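Occasionwear hire shop Valcárcel will open a second branch in October, taking over the former shoe shop next to the Raler arcade. The new shop will carry 272 dresses in sizes 6 to 28, along with a smaller range of jackets, wraps and hats.

Owner Begoña Carretero started the business with rails of second-hand evening wear and moved into hire when customers began asking whether they could bring things back after the weekend. Most of her trade now comes from wedding guests, with school proms making up much of the rest.

Hire at the new branch will cost from £80 for four nights, including cleaning. A deposit is taken by card and returned once the dress has been checked. Late returns are charged by the day, and small marks or a dropped hem are covered by the price.

"People come in with a photo of something that costs £600 and they want to wear it to one wedding," Carretero said. "I would sooner they hired it, wore it properly and had some money left for the hotel." 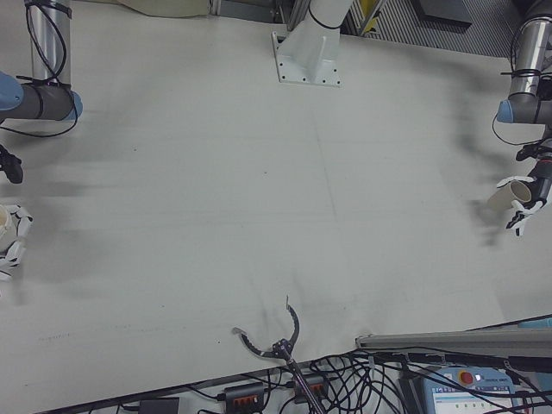
Alterations will be done on the premises by Qianru Cheng, who has worked at the first shop for six years. She will take up hems and adjust straps on hired dresses at no extra cost, provided the change can be undone afterwards. Customers can also bring in their own clothes for alteration on any weekday except Monday, when the workroom is closed.

The opening stock includes a group of midi dresses from the Pana label in dark green, rust and navy, chosen with autumn and winter weddings in mind. There will also be long-sleeved styles from Sika, a knitwear maker new to the shop, and a rail of maternity dresses, which the first branch has never had room for.

Menswear will be limited to waistcoats and ties for now. Miklós Major, who is managing the new branch, said suits could follow in the spring if there was enough demand. He has asked customers to leave their names at the counter if they would be interested.

Fittings last 40 minutes and need to be booked, either in person or by phone. Up to two guests can come along. Customers are advised to bring the shoes they plan to wear, as hems are pinned at the fitting. Anyone hiring for a wedding is asked to come in at least three weeks before the day.

The shop will open from 10am to 5.30pm, with a late evening on Friday until 8pm. The original branch keeps its present hours, and dresses hired from one shop can be returned to the other.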